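El turno de los platos

En el taller de Lindodura la celda se llamaba Birkosik, y tenía dos brazos que no se hablaban. El izquierdo obedecía. El derecho llevaba 13 noches cerrando la pinza un poco antes de tiempo, como quien da la mano por compromiso.

El manual de Brunner recomendaba apretar 40 tornillos y tener paciencia — venía en ese orden. Apreté los tornillos. Luego recalibré el cero, cambié un cable y le pedí perdón, esto último fuera de procedimiento.

A las cinco puse otra vez la vajilla.
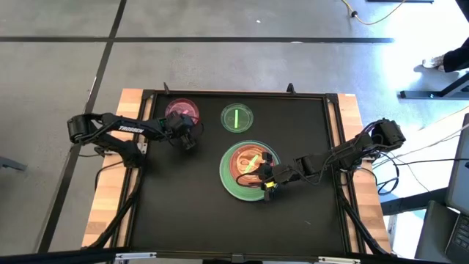 Birkosik, los dos brazos en los platos.

Anoté «pendiente» en el parte y me fui a desayunar.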